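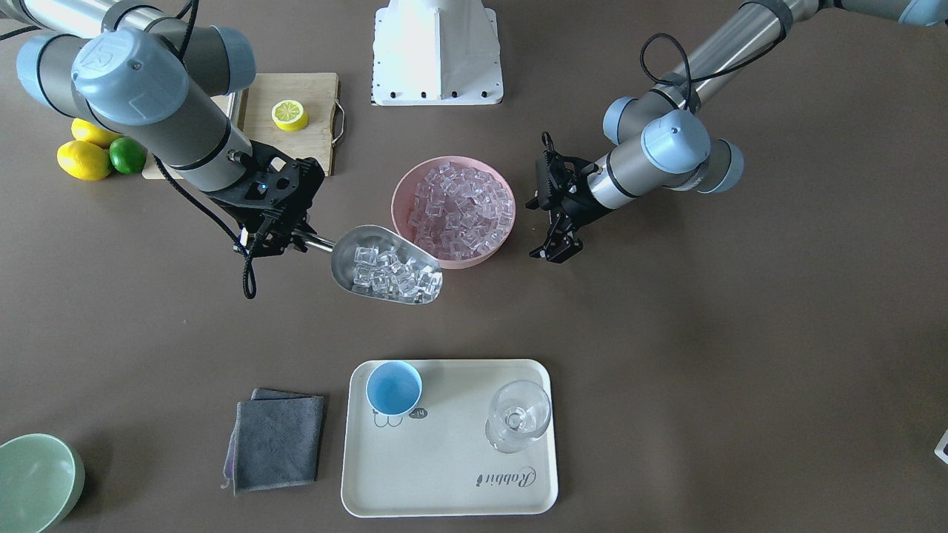 Ticket 400 – Booking calendar showing wrong times
Opened by: Édgar Henao, Clenport branch
Status: Resolved

Every evening booking made on the Temby calendar lands an hour early. Mornings are fine. I've cleared the cache, signed out and tried a second browser, same result.

Reply from support
Hi Édgar, lovely clear report, thank you! Could you open Settings, then Region, and tell us which town is listed?

Édgar
It says Breltstead – we moved from there in October!

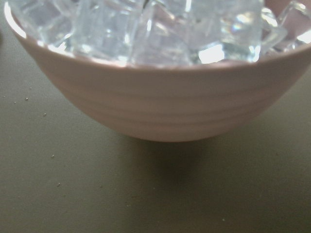 Support
Brilliant, that's our culprit. Change it to Clenport, save, then press Rebuild. It has 63 bookings to go through, so give it some 16 minutes.

Édgar
Done, and it works beautifully! The 42 evening ones have all shifted to the right hour. Really chuffed with this. Can you do the same for the Restrepo account?

Support
With pleasure – new ticket opened for that one.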